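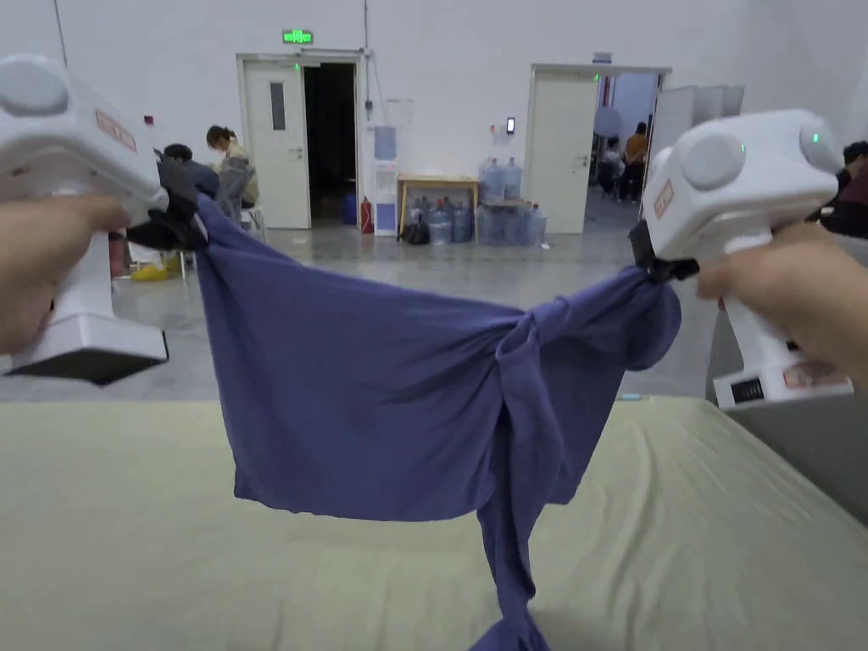 A blue-violet garment held up by two corners over a bed.

Tarden Laundry Phrases

Tarden is a collection of short written answers describing how people wash, dry, fold and put away clothes and bedding at home. It was put together for people who study everyday household vocabulary, and for dictionary editors who want real sentences with the words in use.

Maintainers: Zyanya Valdovinos, Gitau Mussa
Current release: 2020-12-20
Language: English (United States)
Size: 3,108 answers

What is in it

Each row is one answer to one prompt. There are 4 prompts:

wash: How do you sort and wash a normal load?
dry: Where and how do you dry it?
fold: How do you fold a shirt, a towel or a fitted sheet?
store: Where does it go once it is folded?

Answers run from a few words to a long paragraph. A few people answered the fold prompt with "I don't," and those rows were kept.

Files

answers.csv: all rows, UTF-8, comma separated, with a header line
terms.csv: household words found in the answers, with the spelling we treat as standard
prompts.txt: exact wording of the prompts
CHANGES.txt: notes on earlier releases

Columns in answers.csv

row_id: integer, stable between releases
prompt: wash, dry, fold or store
text: the answer as typed, apart from the edits listed under Cleaning
region: northeast, midwest, south, west, or blank
home_type: house, apartment, shared, or blank
flag: blank, or one of dup, short, mixed

The mixed flag means the writer answered more than one prompt in the same box. We did not split these. If you need one topic per row, drop them.

How the answers were gathered

Mahtab Jafarzadeh wrote the prompts and ran the web form. The link went out through the Kinow neighborhood newsletter and a printed card left at two branches of Mohammadi Dry Cleaning. No payment was offered. The form said that answers would be published and asked people to leave out names and addresses.

Cleaning

Bok-nam Bae read every row. Names, street names and phone numbers were replaced with [removed]. Line breaks inside an answer were changed to spaces. Spelling and punctuation were left alone, so "dryer" and "drier" both appear, as do "fitted sheet," "bottom sheet" and "the elastic one." Use terms.csv if you want to group them.

Answers with fewer than 3 words carry the short flag.

Known problems

Region is blank in many rows from the printed card, which used an older version of the form.
The south is thin. Do not use this set to compare regions.
Clothesline words are probably underrepresented, as most answers came in over the winter.
Rows pasted in from a word processor have curly quotes. Rows typed into the form have straight ones.
The dup flag catches exact repeats only.

Loading

The file opens in any spreadsheet program. Set row_id to number and everything else to text. Some older programs show only the first 1,000 rows in the preview pane; the rest are there.

Planned

Parviz Rahimi is adding part-of-speech tags with Jinon. We hope to post them in January as a separate file keyed on row_id. answers.csv will not change when that happens.

License

CC BY 4.0. Please credit "Tarden Laundry Phrases" and give the release date.

Corrections

Open an issue with the row_id and the text you think is wrong. For a removal request, write to Zyanya directly and do not quote the answer in a public issue.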